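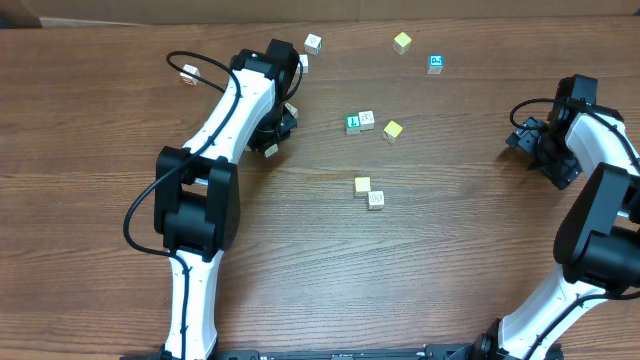 Cleaning and sorting old wooden alphabet blocks

Second-hand blocks usually need a wipe and a sort before they go back to a child. A small set takes less than an hour, plus drying time.

You will need
A bowl with 200 ml of warm water
2 drops of washing-up liquid
Two soft cloths
Fine sandpaper

Step 1. Spread the blocks over a bare table with space between them. Plain wooden cubes and painted ones can be done together, but check the paint first. If it flakes, put that block aside for good.

Step 2. Wring the cloth out well and wipe one face at a time. Don't soak the blocks – the wood swells and the printed letters can lift. Dry each one straight away with the second cloth.
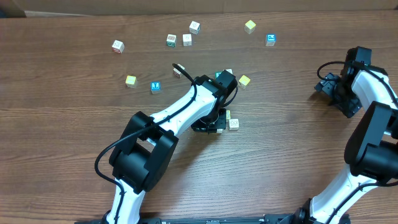
One reader wrote in to say that vinegar had dulled the colours on her Gilow set, and that she now uses plain water on anything with a printed picture. I would do the same with older sets.

Step 3. Leave the blocks overnight, away from the radiator. Turn them once.

Step 4. Look at the edges. A bit of rounding is normal wear and can stay. Splinters need a light rub along the grain, keeping clear of the raised letters.

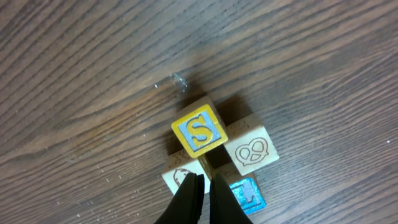

Step 5. Sort by letter or by picture, then box them up. Wipe the table before the next batch – bits of grit scratch the faces.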